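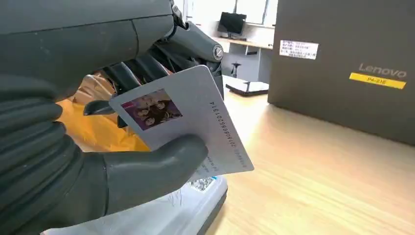

La mano gris oscuro con una tarjeta de plástico entre los dedos, vista desde la cámara de muñeca.

Inicio > Comunidad > Convocatorias > Pruebas de pinzas y manos

Buscar en el sitio Escribe y pulsa Intro

Buscamos gente para comparar manos robóticas en Zirnano

2022-01-20

¡Hola! En Zirnano llevamos meses con una pregunta que me trae loca: ¿cuándo compensa una mano con dedos y cuándo basta una pinza de dos puntas? Tengo mi opinión (soy muy de dedos, lo confieso), pero quiero ver a gente distinta manejando las dos, y para eso necesito 11 participantes.

Cada sesión dura unos 45 minutos. Te sientas al mando, teleoperas primero la pinza Brotia y luego la mano Doucette, o al revés, que el orden lo sorteamos, y vas cogiendo cosas de la mesa: tarjetas, bolsas de plástico, cajas de cartón. Las tarjetas son lo peor - finas, rígidas y con muy poco borde donde agarrar - y por eso son mi prueba favorita. Al terminar rellenas un cuestionario corto y me cuentas qué te ha desesperado.

No hace falta saber programar ni haber tocado un robot. Sí pido ser mayor de edad, ver bien una pantalla de cerca (con gafas vale, yo las llevo) y poder venir dos veces. Si eres zurdo, ¡escríbeme ya!, que me faltan zurdos y el mando Etetach se puede configurar para cualquiera de las dos manos.

Pagamos 43 euros por las dos sesiones, al acabar la segunda. Grabamos lo que ve la cámara de muñeca y los movimientos del mando; tu cara y tu voz no se graban. Las sesiones seguirán hasta agosto, mañana o tarde, como te venga mejor.

Para apuntarte, usa el formulario de contacto, pon "manos" en el asunto y dime qué horas te van bien y con qué mano escribes.

Comentarios

tornillo_suelto: ¿Se puede ir si ya participé en la prueba de las cámaras?
Zirnano: Sí, sin problema, pero dilo en el mensaje.

marea77: Soy zurda y malísima con los mandos, ¿os sirvo?
Zirnano: ¡Nos sirves muchísimo! Escríbenos.

pacoymedio: Apuntado. Yo voto por la pinza de toda la vida.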